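Setting up a test-retest trust questionnaire for a human-robot interaction study

Vaughan Katene
Last revised 12th February

Contents
1. Before you start
2. Preparing the items
3. Building the form
4. Scheduling the two sittings
5. Scoring
6. Checking reliability
7. Notes on the pilot

1. Before you start

You need a finished list of statements, ethics approval that covers two contacts with each participant, and a way of matching the first set of answers to the second without storing names. The method below assumes a self-report scale filled in on a tablet. Paper works too, but the matching step takes longer.

Decide at the outset what kind of trust you are measuring. Trust in a system's competence and trust in its intentions behave differently and should not be added into one score unless you have evidence that they belong together. The Wieczorek item set used here keeps them apart as two subscales, C and I.

2. Preparing the items

The full Wieczorek set has 27 items. Print them and go through them with a pencil. Strike out any item that names a task your participants will not carry out. Reword nothing at this stage. If an item is ambiguous, mark it and come back to it after the pilot.

Check the balance of positively and negatively worded statements within each subscale. If one subscale has fewer than three negatively worded items left, restore one of those you struck out. Give every item a permanent code (C01, I01 and so on) and keep that code even when the order changes.

3. Building the form

Create a new form in Oltetti and choose the "repeated" template. Set the following:

Response type: slider, 0 to 100, no default position
Item order: random within page
Items per page: no more than six
Back button: off
Missing answers: permitted, with one prompt

The slider must have no default position. If the marker starts in the middle, a skipped item is recorded as a neutral answer and you will be unable to separate the two afterwards.

Add a matching code page at the front. Ask for the last two letters of the street the participant grew up in, the day of the month they were born on, and the first letter of a parent's first name. Use the same wording at both sittings.

4. Scheduling the two sittings

Leave two weeks between sittings. Shorter gaps inflate the correlation, as people remember their answers. Longer gaps allow real changes of opinion to creep in. Participants should have no contact with the system in between.

Plan for drop-out. For 70 complete pairs at the Ukesville site we recruited more than we needed and stopped once the target was met. Send one reminder the day before the second sitting and no others.

5. Scoring

Export both sittings as CSV. Reverse the negatively worded items by subtracting the raw value from 100. Take the mean of each subscale. If more than two items are missing from a subscale, treat that subscale as missing for that person.

Join the files on the matching code. Inspect duplicates by hand and drop any pair you cannot resolve.

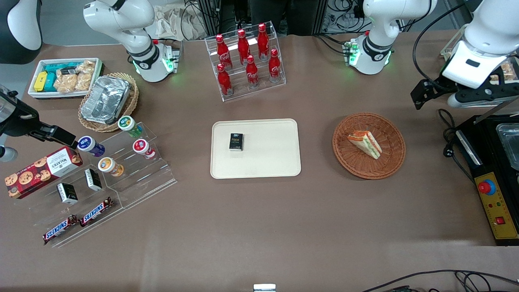 Tabletop with tray, sandwich basket and bottle rack.

6. Checking reliability

Run the intraclass correlation on each subscale separately, using the two-way mixed model with absolute agreement. Report the confidence interval as well as the point value. A Pearson correlation will miss a shift that affects everyone equally, so do not use it alone.

Then plot the difference between sittings against their mean. A funnel shape suggests that people near the ends of the scale are answering more consistently than those in the middle, or the reverse.

7. Notes on the pilot

Item C14 was misread by several participants at the Vutton pilot and has been marked for rewording. The March version of the form will carry the new text under a new code, C14b. Do not pool C14 and C14b.

If you are still using the older template, the prompt for missing answers has to be switched on separately for each page.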